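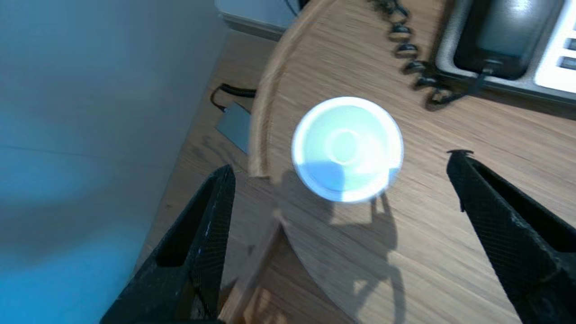

Raíssa Seixas thinks I should let the cups go. Paper cups are fine, she wrote under my last post, everybody knows they're fine, you rinse one mug for the rest of your life and you still haven't made up for the water and the soap, and anyway who wants to drink out of a mug that lives in a shared sink?

I have heard the bit about the mug before. It always comes with a number attached and the number is always different. One article says you have to use a ceramic mug so many times before it beats the disposable kind, the next one doubles that, and neither says how hot the water was or how big the mug. I don't trust any of them, including the ones that agree with me.

What I can vouch for is my own spending. I bought a case of 600 white cups from Barta when I took the upstairs room in Rernadville, thinking it would last me well past the lease. It's September and I'm close to the bottom of the box. I work up there alone most days. Edit Boros comes by with the mail and has a coffee, and now and then a client sits down for an hour, and that doesn't add up to a case of cups, so the rest is me. I take a fresh one for coffee and another for water, then I lose the water behind something and take a third.

The mug people will say, well, there you go. But I tried mugs. I had two good ones and they both went down the hall to the kitchen and stayed there, growing things. A cup I can throw away at least gets thrown away. I'm not proud of that as an argument.

Then there's the round table, which is oak, light colored, with a little raised lip along the edge. The seller in Gullatent told me the lip was there to keep drinks from sliding off. I have never seen a drink slide off a level table. My guess is somebody liked the look of it, and what it mostly catches is crumbs. I wipe along it with a damp rag and the crumbs move over to a new spot.

I was also told that oak "shrugs off" rings. Maybe some finishes do. I use a coaster under anything hot and I'm going to keep using one until I see proof on somebody else's table.

The phone shares the tabletop with the coffee, and Raíssa has opinions about that too. Get rid of the landline, use your cell. My cell drops calls on that side of the building, and people hang up on me less when I'm on the desk phone, or it seems that way. The coiled cord is a nuisance. It snags, and an empty paper cup weighs nothing, so one good tug while I'm reaching for a pen would send it over. I keep the cup out toward the middle of the table and try to remember which hand is holding the handset.

Treloscombe sells a cup with a weighted bottom that supposedly can't be tipped. The reviews read like they were all written by the same cheerful man. I'll finish the box first and see how I feel about mugs by then.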